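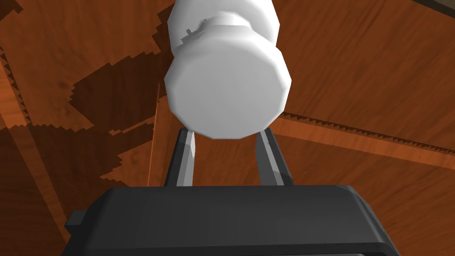

Sharon Tanui
Workshop tips, shared bench at Bakilana

Still running the gripper build in the sim before cutting anything. Quick notes while I remember them.

Smooth round parts – don't bother modelling them smooth. Flat facets load faster and the fingers don't care. Check finger width agianst the widest bit of the part, never the neck.

Save a copy before changing friction. Every time. I lost 39 runs in June.

Doors are a different job. Put the knob in early and try both arms on it, one at a time, then together.
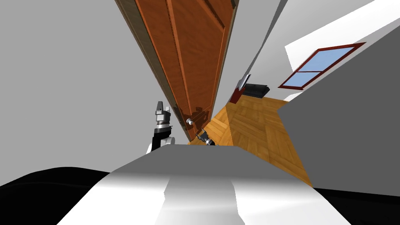 Door and knob, both grippers up.

Keep the door file seperate from the bench file. Name them so Bakari can find them.

Before each session run the gripper with nothing in it – open, close, open. Listen to the real one too, if yours is built already.
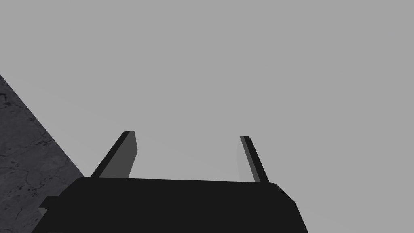
Then go slow. Closing speed at 64 to start, up to 200 once it behaves. Write the numbers on the tape on the bench, not on your hand.

Blocky shadows are fine for grip tests. Turn them up later.
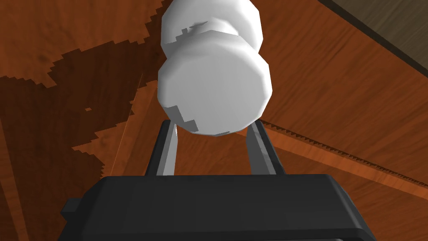
White spool part at the fingertips, wood behind.

Spare finger pads in the Grarkenov tin, top shelf. Put the lid back on.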